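Quick one tonight, dinner's on the stove.

So the moringa. Keegan Tuhiwai gave me 2 cuttings back in July and I stuck them in a bucket behind the garage and forgot them. Both took. Now I have a tree taller than the fence and no clue what to do with all the leaves.

Been reading. In a lot of places people strip the leaves and cook them like spinach, or dry them and pound them to a powder for soup. Pods too, when they're young. Old seeds get pressed for oil. Some folks crush the seed to clear muddy water, which I am NOT going to try with the rain barrel, but neat.

What I did so far: cut 3 branches, hung them in the laundry room out of the sun, leaves dropped off on their own in a few days. Ran them thru the coffee grinder. Smells like hay and green tea. Put a spoonful in lentils, fine. Put a spoonful in a smoothie, not fine.

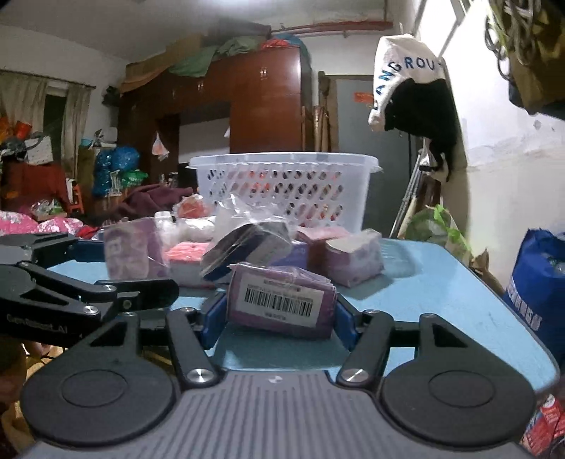

Purple package, label side up front.

Bastien Coste says his grandmother made a tea for upset stomachs, steeped it maybe 30 seconds, no longer or it turns bitter. He's right about the bitter part. Can't speak to the stomach part, and I'm no doctor, so ask one if you take anything for blood pressure or sugar. Also leave the roots and bark alone, everything I read was pretty firm on that.

Next up is the salve. Recipe wants beeswax and the seed oil, but I have no seeds yet so it'll be olive oil with dried leaf soaked in it. There's a lady at the Parkthorpe market who sells the wax in blocks. Will report back if it sets.

If anybody wants cuttings, email me, I've got way to many. Bring your own bucket.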